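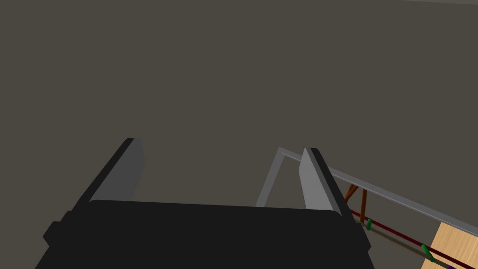 Moltport Robot Club — Young Explainers' Page

Robots need hands too! We call them grippers, and I've been testing two of them on a computer, where dropping things doesn't make a mess. The one I'm showing you has two flat fingers, black on the outside and grey on the inside, and they're wide open with nothing between them.

Each gripper gets 50 goes at picking up a pretend block. Then I swap to the other one and start again — same block, same spot, or it wouldn't be fair. Flat fingers should be good with boxes, I think. Balls are trickier (try picking up a marble between two rulers!).

In April I'm giving both grippers a pretend egg. Which would you choose?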